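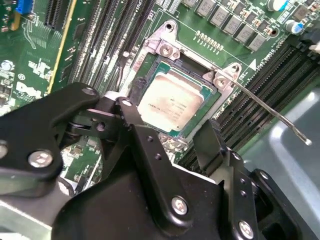 According to Heledd, I haven't bought a new thing with my own money since I moved to Venanlow, and if you took away everything in my apartment that used to belong to a stranger I'd be sitting on the floor in my socks. She said this while sitting in a chair I got for 12 dollars, drinking from a mug with somebody else's bowling league on it, so I think she's enjoying the arrangement more than she lets on.

But she's mostly right! I buy used. I've been doing it long enough that I forget it's a thing you have to decide to do, and then somebody asks me how I go about it and I talk for way too long. This time it was Lorena, who is setting up her first place and asked me by text where to get a table. I sent her a reply so long that it arrived in pieces. So I figured I'd put it on the blog, tidy it up a bit and have something to send people.

I started out of plain brokeness. My first place in town was over the old shoe repair on the hill road, and I had a mattress, a lamp and a box of kitchen stuff my mom had packed, most of it lids. The rent ate everything. There was a shop at the bottom of the hill called Nasrallah that sold house clearance stuff, and I went in to get warm as much as anything else. I came out with a frying pan. Cast iron, ugly, rust all over the bottom, and I scrubbed it with salt and then oiled it and stunk up the whole stairwell. I made eggs in it this morning. They stuck a little, but that's me, I get impatient.

After the pan I was gone. I did the shelves next, and then curtains (too long, still too long, I just let them puddle and tell people it's a look). At some point I had more money and could have gone to a regular store like a regular person, and I found out I didn't want to. I like the hunting. I like not knowing.

OK so, the table question. What I told Lorena was to measure the doorway first. Then the stairs. Then the turn in the stairs, the one you've stopped seeing from walking around it every day. I once got a really beautiful sideboard as far as the second landing, where it lived for two days while my neighbors climbed past it sideways, being very polite, and then it went back down and I sold it to a man with a ground floor. I still think about that sideboard. It had a little drawer for napkins.

Write the numbers on a piece of paper and keep it in your wallet. Mine has been through the wash and I can still sort of read it.

The other thing is to get down on the floor. People feel silly doing this in a shop and they shouldn't. Get under the table and look at where the legs join. Push it from the side. If it sways a bit you can fix it with glue and an afternoon, and if it sways a lot you can fix it too, but you won't, it'll sit there swaying and you'll put a folded coaster under one leg and live like that for years. I know what I'm talking about here. Pull the drawers all the way out and smell them. I mean it. Smoke and mildew don't leave, whatever the internet says about baking soda and newspaper and bowls of coffee grounds. I had a dresser that made all my sweaters smell like somebody's uncle, and I tried every one of those.

Then there's the money part, which Lorena was worried about, and which I was terrible at when I started. I used to pay whatever was on the tag and run away. Jihad Nimri is the one who taught me to haggle, at the Saturday-type market they hold out at Falavville (they've moved the day so many times that you should check before you drive out). His whole method is to be slow. He picks the thing up, says something nice about it, puts it down, goes and looks at something else, comes back. He asks how the season's been. By the time he gets to the price the seller is practically wrapping it. I've seen him get a wool rug down from 30 dollars to 15 and walk away with a jar of the woman's plum jam as well. I can't do that. I get embarrassed and start talking too fast. What I can do is say "would you take a bit less for it?" and then shut up, and the shutting up is the hard part, but it works more often than you'd guess.

I don't haggle at church sales or with kids. And I don't haggle when the price is already silly low, that's just being rude for sport.

Some of you are going to ask about buying online, so, yes, I do it, and I have mixed feelings. The good side is that you can look for one exact thing at midnight in your pajamas. When the glass plate in my microwave broke I found the same plate from somebody two towns over, and I was so pleased you'd think I'd found a painting. The bad side is that everyone writes "great condition" about everything. I've learned to read what's missing. If they tell you all about the top of a desk and say nothing about the drawers, ask about the drawers. If they say "works as far as I know," they haven't tried it, and if they say "worked when I last used it," ask when that was. I once asked and the answer was a different decade.

Ask why they're selling, too. I don't do it to catch anybody. People just tell you things. A man who sold me a sewing machine told me all about the wedding dress his wife had altered on it the night before the wedding, with the bride standing there in it crying. The machine has a terrible squeak and I'm not going to get rid of it.

Things I won't buy used, since Lorena asked: mattresses, bike helmets, pillows, car seats, nonstick pans that have gone scratchy. Anything with a heating element I'm picky about. I got an electric blanket once and lay awake all night sniffing the air, so what was the point. Couches I go back and forth on. I've had a good one and a bad one, and the bad one was bad enough that I'm not going to describe it on a page my mother reads.

Things I'd never buy new again: books, picture frames, flower pots, good knives, wool coats, baking dishes, hand tools. Hand tools most of all. The old ones are heavier and somebody has already worn the handle into shape for you. And glasses! You can always find nice glasses, because every set loses one and then people don't want the rest of them. I've never owned a matching set and I've never had a guest go thirsty.

I got into an argument about all this with Rami back in March. He thinks I've built a whole personality around it and that time has a price too, and if I spend an entire day driving to Prallelau for a bookcase then I should add the day to what the bookcase cost me. He has a point, and I was cranky about it for a while. It's true that I've spent ridiculous amounts of gas on things I could have had delivered. But the drive to Prallelau goes along the water, and there's the bakery with the sesame rings, and I'd have gone out somewhere that day anyway. So how do you add that up? He said you add it up with a calculator. We left it there and he helped me carry the bookcase.

He's right about one thing, though, and I'll say it here so he can print it out. You can end up with too much. Cheap stuff piles up the same as expensive stuff does, and it's sneakier because you never feel the hit. I had a closet full of things I'd bought because they were a bargain and needed "a little work." A clock. Another clock. A chair with no seat. A very nice birdcage (I don't have a bird, I don't want a bird). I gave myself till the end of the summer to fix them or pass them on, and I fixed the chair, sort of, and the rest went to Dalal Issa's yard sale, where I had to be physically turned around and pointed away from the other tables. I bought one thing. It was a colander. I needed a colander.

So these days I keep a list. It's on the fridge, and if something isn't on the list I have to go home and sleep before I buy it. Sometimes it's gone by the next day and I'm sad through lunch and then I can't remember what it was. Right now the list says reading lamp, boots, a big soup pot with a lid that's really its own lid, and something to put by the door for umbrellas. I've been looking for the umbrella thing for so long that I've started to admire wastebaskets.

Lorena, if you've read all the way down here, the table at Nasrallah that I told you about is still there, the one with the leaf that folds down. I went in to check. It does sway a little from the side. I got under it and it's only the one joint, and I've got clamps and glue at home. Bring the measurements for your stairs and I'll meet you over there, and let me know if you want me to ask about the chairs too – they don't match, obviously.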